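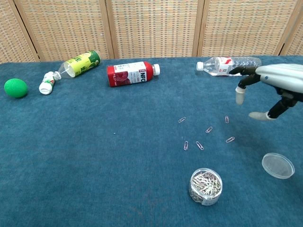
One operator told us after the first week of recording that moving the arm was easy and that all of the trouble was in knowing when the fingers had arrived. We heard the same complaint in other words from most of the people who used the remote-control station, and it shaped the way we set up the second round of collection.

Figure 2. Robot hand at the water bottle in the tabletop task. Paper clips, their jar and the jar's lid are at the front of the table.

4.2 Collecting demonstrations

We collected demonstrations in two ways. In hand guiding, the operator stands beside the robot, holds the forearm shell and moves the arm through the task while the finger joints are driven from a small keypad. In remote control, the operator wears a tracked glove and watches the table on a monitor, and the Kodikara retargeting software maps the operator's finger angles onto the robot hand. Both methods write the same record: joint positions, commanded positions and color video from the chest camera.

The table was covered with blue carpet for all tabletop recordings. On the bare surface used in our February pilot, bottles lying on their sides rolled away at the first touch, and many recordings ended there. Carpet slows the roll but does not stop it, so operators still had to bring the fingers in gently. It also made small parts harder to pick up. A paper clip sinks a little into the pile, and the fingertip has to press down before it can pinch.

The objects were chosen to mix sizes within one recording. Bottles can be held with the whole hand, while clips need the thumb and one finger. As Figure 2 shows, bottles lay on their sides and did not all point the same way, and several clips were left out on the carpet. We did not mark fixed positions. Before each recording the operator was asked to set the objects down without copying the previous layout, and was free to let them touch one another.

Operators were told to begin with any bottle they liked. We considered a fixed order, which would have made the data easier to cut into steps, but in the pilot it led people to reach across objects they would normally have cleared first. The learned policy then did the same and knocked things over.

In total we recorded 1,533 demonstrations, more than 700 of them by remote control. After review we kept 904 for training. A recording was dropped if an object left the table, if the glove lost tracking during a grasp, or if the operator asked for it to be dropped. Failed grasps followed by a second try were kept – they are the only part of the data in which the policy can learn to recover.

Hand guiding gave smoother arm paths, but the operator's body often blocked the chest camera, and the finger motion came out in separate steps. Remote control gave more natural finger motion and slower approaches. Operators tended to stop just short of a bottle, wait, and then close the fingers. We left these pauses in the data at this stage. Their effect on the trained policy is reported in Section 5, together with results from the Nutmont hand, which was tested with the same glove and the same objects.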